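Moved our job queue off Altine last week. Notes for anyone running a mid-sized Rails app on the same setup. Thread.

Background: Clukico is a scheduling product for repair shops. One Rails monolith, one Postgres primary, one replica. Background work went through Altine, with its own broker on a separate host.

Altine did what it says. Our trouble was the gap between the database commit and the enqueue. If the web process died in between, the record existed and the job didn't. Customers saw a booking with no confirmation email.

We had a sweeper task for this. It ran every four minutes, looked for bookings with no matching job and enqueued them again. It had grown to 200 lines and had its own bugs, one of which sent duplicate invoices in December.

The replacement is Prantl, which keeps jobs in a Postgres table. Enqueue happens inside the same transaction as the write. Both rows commit or neither does. The sweeper is deleted.

Workers claim rows with SELECT ... FOR UPDATE SKIP LOCKED. If you haven't used it: each worker takes the next unlocked row and steps over the ones other workers hold. No advisory locks, no polling pileup.

First problem was bloat. A jobs table is all inserts and deletes, and the default autovacuum settings are too relaxed for it. We set autovacuum_vacuum_scale_factor to 0.01 on that one table and left the rest of the database alone.

Second problem was a long-running report query on the primary. It held back the xmin horizon, dead rows stayed put, and claim time climbed all afternoon. Reports now run on the replica with hot_standby_feedback off. They get cancelled once in a while and retry. 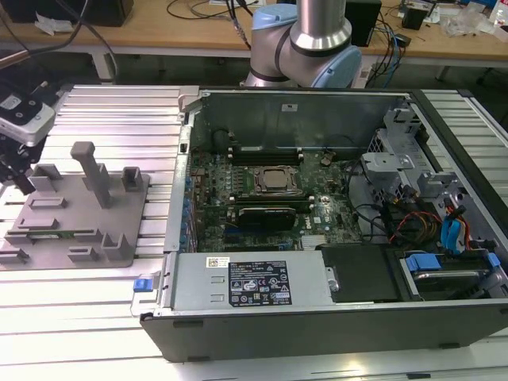 Dell tower on its side, panel off.

Third: connections. Each worker thread wants one, and we had 60 threads. PgBouncer in transaction mode broke LISTEN/NOTIFY, so workers keep a single direct connection per process for notifications and everything else goes through the pool.

Migration order, since two people asked. Deploy Prantl with no jobs assigned to it. Move one job class. Watch it for a day. Move the next. We had 26 classes and did the mailers last, as they were the ones customers would notice.

Don't change job arguments during the move. We did it once, to pass an ID in place of a serialized object, and had both formats in flight with one worker that understood only the new one. The fix was boring — accept either, log the old, remove it a week later.

Things I miss from Altine: the dashboard, and rate limits per queue. Prantl has neither. For the first I wrote a plain admin page that groups jobs by class and state. For the second we use a small gem called Zulness, which handles the SMS provider's limit and nothing else.

Would I do this at ten times the volume? Probably not on the primary. A separate Postgres instance for jobs loses the shared transaction, and then you need an outbox table and a relay process.

Config for the autovacuum change goes up once I've cleaned out the hostnames. Questions about PgBouncer are fine in replies, but include your pool mode.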